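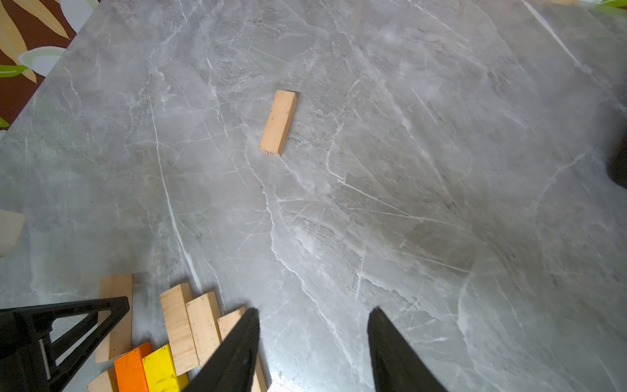 The battery is the last honest part of a phone

Every fall the phone makers line up to tell us what changed, and every fall I read the spec sheets with a highlighter, which by the end of the evening has done very little work. The cameras see further into the dark. The screens refresh faster than my thumb can follow. Then you get to the line about the battery, and it says what it said last year, plus or minus a sip.

I have been carrying the Stanetti 7 for a while now, and I like it. It is a handsome slab with a bright screen and a back that picks up fingerprints like a crime lab. It also dies at dinner. By dessert I am the person asking a waiter whether that outlet behind the plant is live.

Stanetti's answer is speed. The charger in the box is rated at 66 watts, and the company would rather talk about that than about how long the phone lasts. Fair enough, it is quick. I plug in, shower, argue with a sock drawer, and come back to a phone that is mostly full. The trouble is that I am rarely near my shower at dinnertime, and the fast part only works with Stanetti's own brick and cable. Plug it into anything else and it sulks along at the pace of a phone from two presidents ago.

Joneck went the other way. Its latest handset is thick, and the marketing calls it "confident," a word I have also heard used of my parking. Inside is a battery big enough to get me through two days of ordinary use, if ordinary means messages, maps, a podcast and a shameful amount of weather checking. The charging is slow. I stopped caring by the second night, when I forgot to plug it in and nothing bad happened.

What I missed on the Joneck was the camera, which turns every indoor face the color of weak tea. I also missed being able to sit down with it in my front pocket. Some compromises you feel in the spreadsheet and some you feel in the hip. 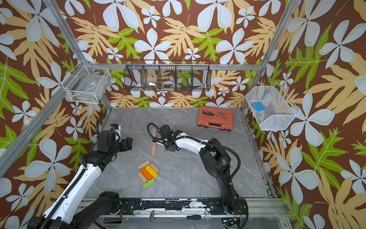
Does charging a phone fast every day wear out its battery sooner?

Somewhat, mostly through heat, so if you have all night, a slower charger is the gentler choice.

Prirkis has tried to split the difference with software. Its phones learn when you usually wake up and hold the charge at a comfortable level until shortly before then. It's a sensible idea that assumes you have a schedule. Mine spent a week studying me and then appeared to give up, finishing the charge at four in the morning like a night baker.

The accessory people, meanwhile, are having a lovely time. I bought a Ziółkowski power bank, a flat gray thing that weighs as much as a decent sandwich and has never let me down. It does mean I now own a phone thin enough to win awards and a brick to carry beside it. Put together they are a good deal thicker than the Joneck.

New models are due in January, and the rumors so far concern a fourth camera and a shade of green. I asked a Stanetti representative at a recent briefing whether a bigger battery was on the list. I got a long reply about the charger, and a very nice tote bag.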